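Bougeoirs dorés et verre ambré : composer un joli trio

Imprimer cet article | Envoyer par e-mail
Mis à jour le 31 juillet 2022

J'adore les bougeoirs en série de trois ! Un petit, un moyen, un grand, et un coin de plateau en bois clair prend tout de suite de l'allure. Rangez-les par taille croissante, puis glissez tout près quelques pièces en verre ambré et une plante verte au feuillage retombant. Le doré adore la compagnie du vert.
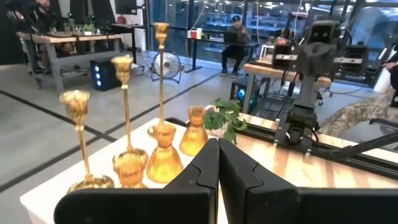
Évitez quand même de tout coller. Laissez passer deux doigts entre les pièces, vous aurez bien moins de mal à dépoussiérer (et à attraper le petit du bout sans renverser le grand !). Pour le verre côtelé, prenez un pinceau souple : il va au fond des rainures, là où le chiffon glisse dessus. Ensuite eau tiède, une goutte de savon, et on sèche aussitôt avec un torchon qui ne peluche pas.

Envie de changement ? Surélevez le trio. Une petite table blanche aux pieds fins suffit, et la couleur miel du verre ressort superbement sur le blanc - je ne m'en lasse pas.

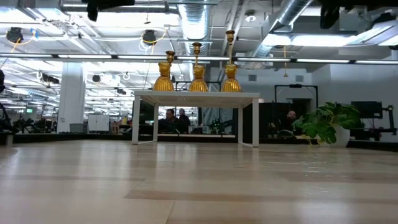 Pour la cire, surtout pas de couteau. Passez un coup de sèche-cheveux tiède sur la coupelle, essuyez avec du papier absorbant, recommencez s'il en reste. En décembre, quand les bougies défilent, je fais ça presque tous les soirs ! Et si une bougie flotte dans sa coupelle, un petit anneau de pâte adhésive à la base la tient bien droite.

26 commentaires | 400 partages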